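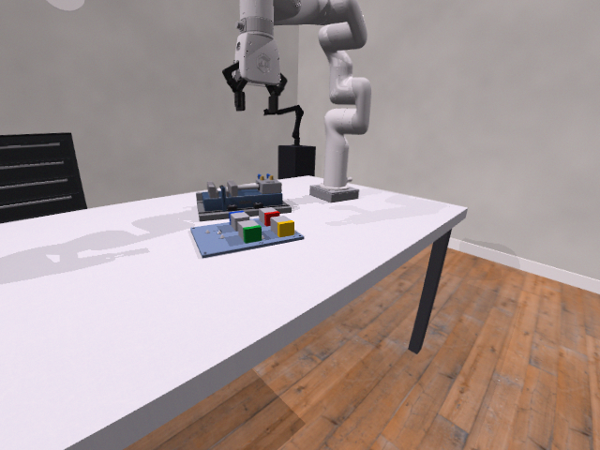
A work table with a small gray and blue fixture

About the Travville School of Applied Trades

The Travville School of Applied Trades is an independent, nonprofit school for adults who wish to enter a skilled occupation or to change from one to another. Founded by Katia Lo Presti in a former dairy building on Cekside Road, the school now enrolls 263 students in day and evening programs.

Programs begin each September and run for 30 or 40 weeks, depending on the course of study. Instruction is offered in bookbinding, upholstery, clock repair, and furniture restoration. All applicants attend an interview and complete a short bench exercise. Prior experience is not required.

The school occupies two buildings. Beneš Hall houses the classrooms, the library, and the student office. The Jorken Annex, across the courtyard, contains the upholstery shop and the timber store.

Juraj Rusnák has served as director of studies since the evening program was established. He oversees the curriculum and the placement of graduates with employers in the region.

Tuition assistance is available to residents of Travville and the neighboring townships. Application forms may be obtained from the student office in Beneš Hall or requested by mail. Visitors are asked to report to the front desk upon arrival.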